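Bimetti opens orders for the Brekus tabletop handling kit

Prisholm, August 24, 2025

Bimetti has opened orders for Brekus, a handling kit for laboratories and small workshops that need a robot to work with ordinary hand tools. The kit consists of a gripper, a mounting plate, control software and a library of 83 grasp routines.

The routines cover handled tools and open containers. Grip force is set per routine and can be changed by the operator – no recompiling is needed. A standard bench is sufficient.

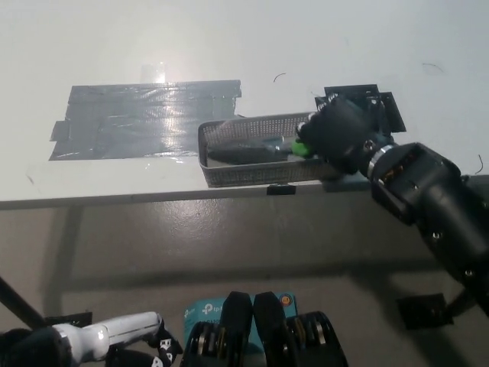
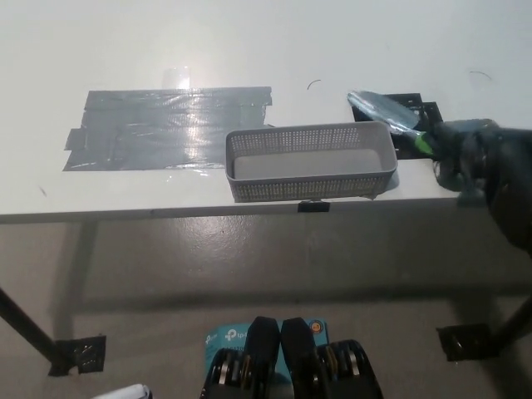
Tabletop work with a perforated basket. The second picture shows a garden trowel held near its green handle.

Trial results and availability

Stubbs, the test house, ran the kit in July over 302 cycles. Each cycle used the default settings, and 4 ended in an operator stop. The full log is supplied with the kit on request.

Brekus ships from Prisholm within 18 working days of order. Software updates are included for the first year – hardware servicing is priced separately. Existing Bimetti customers can order the grasp library alone, provided their controller runs the current firmware.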